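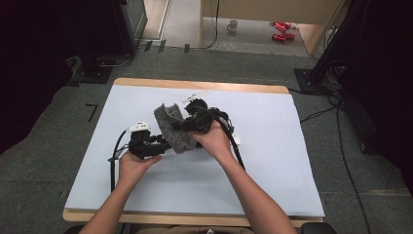 Liên Lưu has argued that a learning system can only be as patient as the person who gave it the examples, and that most projects in this field spend too little time on teaching their teachers. The remark is often repeated by people who collect demonstrations with hand-held grippers, a method in which a person does the task with the tool in the hand and no robot arm takes part.

Thodoris Manolakis, December 2018

Hand-held demonstration is a way of gathering examples for a learning system that will later control a robot. The person, usually called the demonstrator, holds one gripper or a pair of them and performs a task such as lifting, turning, placing or passing an object from one side to the other. The movements of the tools, the opening of the fingers and one or more camera views are recorded together. Each recording from the start position to the end of the task is called an episode.

The method is different from teleoperation, in which the demonstrator moves a real arm from a distance, and from kinesthetic teaching, in which the arm is pushed and pulled by hand. It also differs from filming bare hands, where the system must afterwards guess how a human grasp could be made with two fingers.

Origin and use

The idea of teaching a machine by showing is older than the present learning methods. In industry it was used for a long time to store paths, which the machine then repeated in the same way every time. A learning system needs something else. It needs many examples of the same task which are all a little different, so that it can find what stays the same between them.

The Plonach project worked first with teleoperation and changed to hand-held tools when its members saw how long each episode was taking. Karthik Selvanayagam wrote in the project's notes that a demonstrator with a controller could complete 200 usable episodes in the period planned for a first collection, and that the same person reached 400 with the grippers in the hands. He also wrote that the second number should be read with care, as the tasks in the second collection were easier.

The Ballico group uses the method mainly for two-handed work. Holding an object with one tool while the other one changes its position is difficult to do by teleoperation, especially for a person without much training. With the tools in the hands, the weight and the resistance of the object can be felt directly, and most beginners find a natural rhythm during the first morning.

Choice of objects

Rigid blocks and cups are the traditional objects for a first collection. Soft objects are normally added later. A plush toy or a piece of thick cloth changes its form when it is pressed, and the same grasp may give a different result on the next attempt. For this reason soft objects are considered valuable, although they make the collection slower and the labels less certain.

It is recommended to use a table with a plain cover, so that the objects are well separated from the background in the recordings. The opinions about the rest of the room are divided. Some groups hang curtains on all sides. Others prefer to leave the room as it is, with the argument that the robot will one day have to work in a place where people also live or work. Fotini Deligiannis is among those who defend the second opinion, and her guide for the Ikon tool set contains no rule about what may be behind the table.
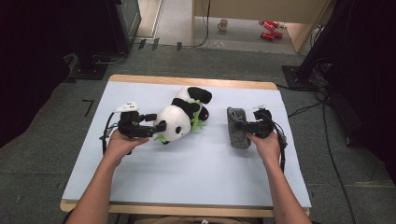

Between the episodes the objects should be put down in a new position and with a new orientation. Demonstrators have a strong habit of returning each object to the place where it is most comfortable to take. If this habit is not corrected, the system learns the place better than it learns the object, and it fails when the object is moved by the width of a hand. The Ballico group uses a printed card with starting positions. At Plonach the positions are chosen by a second person, who does not perform the task.

The order of the objects can be a problem of the same kind. When a toy is always handled before a block, the recordings may show a relation between them which has no meaning for the task.

Work of the demonstrator

The demonstrator usually sits. The forearms come over the near edge of the table and the tools are held from below or from the side, depending on the form of the handle. The cables should have enough free length to follow the hands to the far side of the table. A cable that pulls on the wrist changes the movement, and this change is afterwards visible in the data even when the demonstrator did not notice it.

Slow and regular movement is preferred. It is a common mistake to work at the speed of ordinary life, where the eyes and the hands correct small errors without any thought. Another mistake is to be too careful and to stop before every grasp. The system copies these stops faithfully. Yhon Llanos, who prepared the training sheet for the Lo collection, asks new demonstrators to perform the task first without any recording, until they can speak about something else at the same time.

Failed grasps are treated in different ways. In the Lo collection they are kept and marked, together with the correction that follows. In the older Plonach collection they were deleted, and this was later regretted, for the system had never seen how to continue after an object had slipped.

Fatigue has an effect which is easy to overlook. After a long session the grippers are held lower, the wrists turn less and the objects are dragged a little before they are lifted. The Lo training sheet asks for a pause after every four tasks.

Camera views

Two kinds of view are in common use. A camera at the height of the head shows the whole table and both hands. A camera fixed on the tool shows the fingers and the small area between them, and it moves with the tool. The first view is better for understanding where the objects are. The second is better for the last part of the approach, when the hand hides the object from above.

The view from the tool has the advantage that it can remain almost the same when the gripper is later fixed on a robot arm. The view from the head often shows the arms of a person, which will not be there when the robot does the work. It is therefore sometimes used only for checking the episodes and is left out of the training.

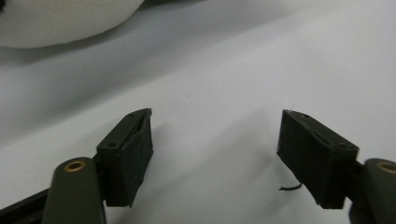
Care of the fingertips

The pads on the inner side of the fingers have much influence on the result. A worn pad holds an object differently from a new one, and examples recorded before and after a change of pads should be marked as separate groups. The Ikon guide advises changing the pads of both fingers together, and writing the change in the session log with the number of the next episode. The screws of the fingertips are checked at the same time.

Criticism

The main objection to the method is that a human arm can reach positions which a robot arm cannot. An episode may look perfect and still be impossible to repeat. Some groups test every episode in a simulation of the arm and remove those that fail. Selvanayagam considers this wasteful and proposes instead to draw the limits of the arm on the table cover, a solution which Deligiannis has criticised because the lines then appear in every recording.

A second objection concerns force. The grippers record how far the fingers are open, but in most models they do not record how strongly they press. For soft objects this information is missed.

See also: Teleoperation; Kinesthetic teaching; Two-handed manipulation

Categories: Robot learning | Data collection methods | Articles with disputed sections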